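Jindetley 9 went out to paying customers on Friday, and the text editor's maker, Luvimano, would like you to know it is fast. The release notes claim a 600-page manuscript or an 829-file project opens "instantly." No test machine is named, and the notes don't say what counts as open.

The bigger change is further down the page. The old plain-text settings file is gone, replaced by a preferences window and a sync account. Anyone with years of hand-edited key bindings gets an import tool that, by the company's own wording, carries over "most" of them. 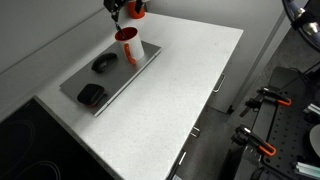 Shiuli Paul wrote in to say the import dropped every one of her custom macros and kept the color theme she had been trying to get rid of. She has gone back to version 8 and plans to stay there until the old file returns.

Luvimano says the account is optional. It is, in the sense that you can close the sign-in box each time the program starts. Bohdana Kushnir, speaking for the company, said a setting to hide the box is planned for October and that the text file "served a small group of users." She gave no number for the group.
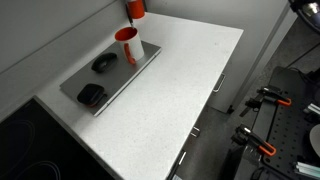
The new multi-cursor mode is the feature most likely to win people over, and it does work well on short files. It also leans hard on dragging and clicking, an odd turn for a program sold for years on never leaving the keyboard. A plain black mouse, like the one on the tray with the little rounded case, is now close to required equipment. Three of the new commands have no shortcut at all — and with the settings file gone, there is no way to add one.

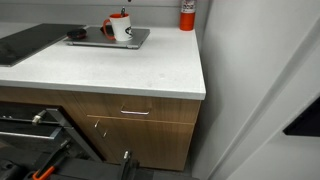
Upgrades are free for anyone who bought version 8. Everyone else pays full price, and the trial has sync turned on by default.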